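Baltell Surface Services – Frequently Asked Questions
Optical breadboards and drilled table tops: care, re-tapping, shipping

What does Baltell do?
We clean, re-tap and check the flatness of drilled metal plates used in labs and machine shops. We do not make plates, and we do not sell new ones. The workshop is in Gorkness and takes work by mail or by drop-off.

Which hole patterns can you handle?
Both of the common ones: 1/4-20 holes on 1 inch centers and M6 holes on 25 mm centers. Mixed plates are accepted if the two patterns are marked on the order form. For anything else, send a drawing first. A plate that was drilled by hand after purchase is treated as a custom pattern and quoted separately.

How do I tell an inch plate from a metric plate?
Measure across as many holes as you can, center to center. Over ten spaces the inch pattern gives 254 mm and the metric pattern gives 250 mm. Do not test with a screw. An M6 screw will start in a 1/4-20 hole and go in a turn or two before it binds, and this is the most common cause of the thread damage we see.
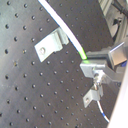 If the first threads are already rolled over, a bottoming tap run in by hand will usually clean them up. Use cutting oil and back the tap out every half turn. Do not use a power driver. If the tap starts to cut at an angle, stop and send the plate in.

What can I clean the surface with?
For a black anodized plate, isopropyl alcohol on a lint-free wipe. For stainless steel, the same, or a mild detergent followed by a clean damp wipe. Avoid strong alkaline cleaners on anodized aluminum; they attack the finish and leave pale patches that can't be polished out. Abrasive pads are not covered under our refinishing warranty.

Can liquid get inside the plate?
That depends on how it is built. Solid aluminum plates have no core, and a spill goes into the hole and stays there or runs straight through. Honeycomb plates should have sealed cups under each hole. Older ones may not. If you don't know which you have, assume the holes are open and wipe up at once. 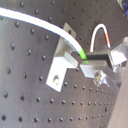
Coolant is worse than water in this respect, as it leaves a film when it dries and the film holds chips. Blowing the holes out with compressed air moves the chips to the next hole over. Use a vacuum with a narrow nozzle, then a swab.

How flat will my plate be when it comes back?
We report flatness as measured on arrival and again before shipping, on the same three supports. Re-tapping alone does not change it. Lapping does, and is only offered on solid plates. Order code 1513 covers measurement without other work.

How long does it take?
Cleaning and inspection take 5 working days from receipt. Re-tapping takes 27. Orders received in November tend to run longer – the queue is posted at the counter and is not updated online. Drop-off closes at noon on Saturday.

Is there a weight limit?
54 kg per crate, including the crate. Heavier plates must go on a pallet with our freight carrier, Gokard. Pack face down on closed-cell foam, with all screws and posts removed.

Do you supply hole plugs?
Yes, in both thread sizes, in bags. Nylon is the default.
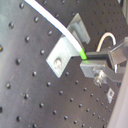
Lo Presti wrote to ask whether the plugs should be left in during shipping, having had a batch back out in transit and mark the plate next to it. Take them out and bag them. Nylon plugs loosen under vibration, and a crate on a truck gets plenty of it.

Can I order thread inserts in place of re-tapping?
Yes, for solid aluminum plates at least 1/2 inch thick. Mark each hole with tape and list its row and column on the order form.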